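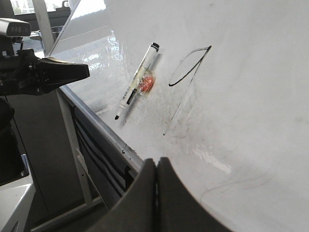

Zurnum two-arm writing cell: setup and upkeep FAQ

Maintained by Stuart Catterall. Covers the cell in its current layout, with the whiteboard on its stand and the Kusuma wrist cameras fitted. For the older fixed-table layout, see the archived page.

Where does the cell have to stand?

Anywhere level, provided the stand and the base are placed against the floor marks and the base is locked before power-on. The base and the board stand are not bolted to each other. If either one moves, the board calibration is void and must be run again.

How do I check that the base is in position?

Open the fingers, start the Floor Check routine, and watch the wrist camera view. The routine brings the left gripper over a reference point and stops. Compare the live view with the stored view. Acceptable error is 2 mm in any direction. If the error is larger, unlock the base, correct it by hand, lock it, and repeat. Do not correct the error in software. An offset entered there will be applied to the board as well, and the strokes will be wrong in a way that is hard to trace.

What do I use for floor marks?

White tape on a clean, matte floor. Press it down along its full length and cut the ends square.
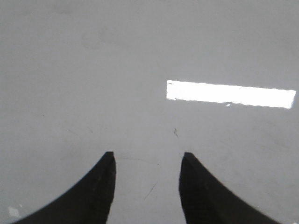
Replace a strip when its ends fray or its long edges become ragged. The check looks for a straight edge, and torn tape shifts the fitted line. Pick up any loose bits of tape near the strip before running the check. Scuffs and fine scratches on the floor are normally ignored by the detector, but a dark mark touching the tape can be read as part of the edge. Wipe it off if it wipes off. If it does not, move the strip and store a new reference view.

The Floor Check fails but the base has not moved. What now?

In order of likelihood:
Dirty camera window. Clean with a dry lens cloth.
Changed light. Store the reference view under the same light the cell runs in.
Camera bracket loose. Tighten both screws and rerun the camera calibration.
Wrong reference file loaded. The file name must match the cell number on the rating plate.

How is the board calibrated?

Close the fingers with no marker in the gripper. Run Board Touch. The arm touches the board lightly at the taught points and fits a plane. The board does not need to be vertical, but it must not rock. Push on the lower rail before starting. If the board moves, tighten the clamps on the stand first. A fit error shown in red means that at least one point landed on the frame rail or on a thick patch of dried ink.

Why does a stroke start dark and end faint?

Contact pressure drops along the stroke. The usual cause is a plane fit that is slightly tilted, so the tip lifts as it travels. Rerun Board Touch. If the fade remains, swap the marker and draw the same stroke again. A dry marker fades on every stroke regardless of direction. A tilted plane gives the worst fade in one direction only.

The camera loses the line in the daytime. Is the camera faulty?

Probably not. A glossy board reflects window light, and the camera reads nothing inside a bright patch. Turn the whole cell or fit a blind. Raising the exposure makes it worse. Error 138 (low contrast) in the log confirms this case.

How often should the board be cleaned?

Dry erase after each run. Use board cleaner whenever gray residue is still visible after erasing. Residue lowers contrast and builds up on the fingertips. Let the board dry before running Board Touch.

What maintenance do the fingers need?

Wipe them with a damp cloth at the end of the shift. Check that the tips meet evenly when closed. If one tip sits ahead of the other, loosen the finger screws, close the gripper on the Grukurex alignment block, and retighten. Replacement fingers are order number 1162 and come as a matched pair. Do not mix old and new.

How should the cables be routed?

Behind the board, below the lower rail, with enough slack for full travel of both arms. Hanging loops are fine as long as neither arm can reach them. Move each arm by hand through its range with the power off and watch the cables. Error 552 (link dropout) during long moves nearly always means a connector under tension.

Who do I contact for parts?

Zondmont handles all spares for this cell. Give the cell number and the software version from the start screen. Include the log file if the request follows an error.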